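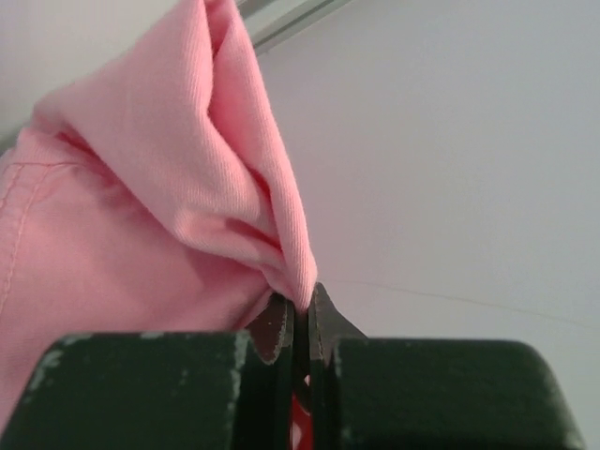 On the Handling of Pink Cottons

Posted February 18, 2025 in Household, Clothing Care

Readers will recall that the December entry on linen presses closed with an undertaking to address the matter of coloured cottons. The present entry fulfils that undertaking in part. It is confined to pink garments, which account for a larger share of this household's wardrobe than its author would once have thought proper, and it deals with the period between the drying rail and the shelf.

The author came to pink by degrees. The first item was a T-shirt bought at Mansilla, when the shop was clearing its stock. Others followed, among them a pair of twill trousers from Jarari which have since been altered twice. There are now enough pink articles to justify a folding session of their own, and one is held on most Sunday evenings, after the bedding has been put away.

Weave and knit

A distinction should be observed at the outset between woven and knitted cotton. Twill carries fine diagonal lines across its surface and takes a fold with some firmness. When lifted from one point it tends to stand in peaks and ridges, and the deeper creases look a good deal darker than the cloth on either side of them. It is advisable to judge the colour of twill only when it lies flat. The author once set aside a perfectly sound garment as faded on the strength of its raised folds, and spent part of an evening looking for a dye that was not required.

Jersey and similar knits behave otherwise. They hang softly, spread outwards from wherever they are held, and will stretch at that point if left suspended for long. Knitted articles in this household are therefore no longer pegged at the shoulder. They are laid over the rail at the waist, an arrangement recommended by Lovisa Aasen, whose own shirts keep their shape to a degree the author has not managed to equal.

The surface

A folding surface should be clear, level and wide enough for a shirt to be opened out with both sleeves extended. Height is a matter for the individual. The author previously folded on the bed and found that the counterpane dragged at the cloth, so that side seams which had been squared at one end were crooked at the other.

Colour deserves more consideration than it usually receives. Pink is hard to see properly on a cream or beige ground, and small marks are readily missed. Pale blue has proved satisfactory, for the outline of a hem shows clearly against it. A bin may be kept in the far corner, within reach and out of the way of the sleeves. Those made of translucent plastic have the advantage that one can tell whether anything has been left behind.
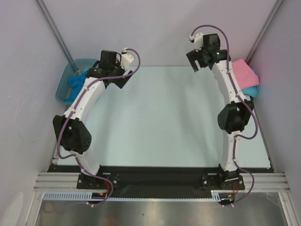 Pale blue surface, with the translucent blue bin at the back left.

The author's own bin is a Dilik, bought for the storage of children's blocks and later put to other purposes. It holds 28 litres. Yuzhen Cui has observed that this is excessive for one person's shirts, and the observation is accepted, although the bin will not be replaced.

Finding the edge

The chief difficulty in folding a shirt from a heap is the first one – that of establishing which part of it one is holding. A bunch of cloth picked up at random gives little information. The following procedure has been adopted and is set down for whatever use it may be to others.

Lift the garment by whichever part comes to hand and let the remainder fall. Look along the outer edges for stitching. A line of topstitching on a woven garment will usually lead to a hem or the edge of a panel if followed with the fingers, and from the hem one may work round to a corner. On a T-shirt the label is often the more useful guide. Labels sewn into a side seam are now common, and once the label has been found the seam may be run between finger and thumb until a sleeve or the bottom hem is reached.
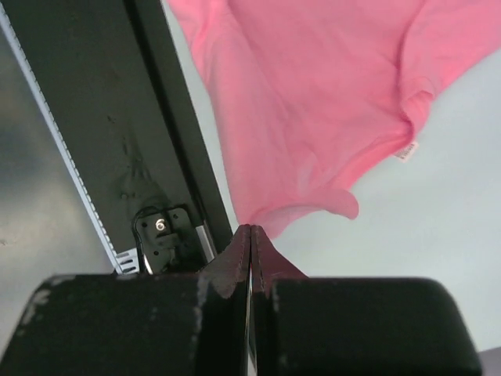

Pink cotton knit with its small white label, near the seamed edge.

The garment is then laid face down, the sleeves are turned in, and the sides are brought to the middle. Short sleeves should be smoothed before they are turned, as a curled corner will leave a crease that shows at the front. The author makes the final fold in thirds, which suits the depth of the shelf. Halves would serve equally well in a deeper cupboard.

Twill garments receive 30 minutes under a board before they are shelved. This practice was taken from a Relberg pamphlet that came with the ironing board, and it has reduced pressing to the collars and little else.

Reds remain a separate question, as do prints. Correspondence on either subject is welcome, particularly from readers who have dealt with navy piping on a pink ground. The next entry will concern the storage of woollens over the summer months.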